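Nedisari Home Care: Kitchen and Bathroom Helper wanted (part-time)

Posted 6/19/18 by Vesela Gashi

We are a small home help service in Strachan and we look for one more person to join us. The work is 16 hours in the week, spread over the mornings, with the possibility of more hours when somebody is on holiday. If you like to put things in order and you have patience with other people's cupboards, please read on.

What is the work

Our clients live in their own homes. Many of them are older, some came home from hospital not long ago, and some have simply too many small things and cannot find them any more. We do not give nursing care. We do not wash or dress anybody, and we do not give medicine. What we do is help with the house, and most of all with the small things of daily life: what is in the bathroom cabinet, what is in the kitchen drawer, what stands on the table by the bed.

On a usual morning you will visit 2 homes. In each home you will clear and wipe the surfaces, wash up, change the towels, put away the shopping and then go through one small area together with the client. We call this the "one shelf" visit. It can be a shelf, a drawer, a basket or a box. You take everything out, you look at each thing with the client, and you put back what stays. The client decides. You may ask a question two times, but please not three.

The bathroom shelf is usually the hardest. Tubes, jars and small bottles collect there for years, and toothpaste stands beside foot cream and beside something from the chemist that was for a rash long ago. Several people have told us they once brushed their teeth with the wrong tube. So we take one tube at a time to a clear table with good light, read what is written on it, look for the date, and ask the client what it is for. When the print is too small, you read it aloud. Anything from the chemist which is out of date goes in a separate bag and is returned to the chemist. It does not go in the kitchen bin and it is not poured in the sink.

You will also write a short note after each visit, in the blue book which stays in the client's home. Four or five lines are enough. Your English does not need to be perfect (mine is not), but the family must be able to read your handwriting.

Who we look for

You do not need a certificate. It is good if you have worked in a home, a hotel, a shop or a kitchen before, but we have also taken people who had only kept their own house. These points are important for us:

You come on time, and you telephone if you cannot.
You can read small print in English, with glasses or without.
You can stand and bend for a full morning and carry a bag of shopping up one flight of stairs.
You do not talk about a client's belongings outside of the work.
You are comfortable with cats and dogs. Four of our clients have them.

A driving licence is useful. Without one it is possible to reach most of the homes by bus, but then we must plan your visits together so that you do not lose an hour between them.

What we offer

A written contract from the first day, with paid holiday. Travel time between two homes is paid like working time. You get an apron, gloves, cloths and a shoulder bag. You also get a set of stick-on labels and a good pen, which you will use more than you expect.

In the first two weeks you go with Cameron Lennox, who has been with us the longest and who made most of our sorting habits. After that you have your own clients, and we try not to change them. People do not like to explain their drawers again to a new face.

Training morning

Before the first visit there is one paid training morning in our room in Rundholm House, second floor, above the shoe repair. We have there a long table and boxes with ordinary household things, more than 200 of them, collected over the years. You will practise to sort them for three different kinds of home, to read and write labels, and to lay things out on a table so that a person with weak eyes can see each one by itself. It is not an exam and nobody fails it.

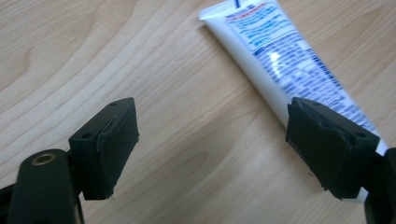 One tube on the table, ready for its label to be read.

We ask that you bring your reading glasses if you use them. Tea and a small lunch are there for everybody. The stairs are steep, so if this is a difficulty please tell us before and we will find another room.

How to apply

Please write a short letter, one page or less, and tell us:

your name and where you live,
which mornings you are free,
what work you have done before, paid or not paid,
one drawer or shelf you have put in order and how you did it.

The last point is not a joke. We read it first.

You can leave the letter at the desk in Rundholm House or send it by post to the same address, with "Kitchen and bathroom helper" on the envelope. Please give also the name of one person who knows you and is not from your family. For questions about the hours and the pay, ask for Rory Matheson at the desk. For all other questions ask for me.

We answer every letter within 30 days, also when the answer is no. Those who wrote to us in May for the earlier position do not need to write again. We have kept your letters and will read them together with the new ones.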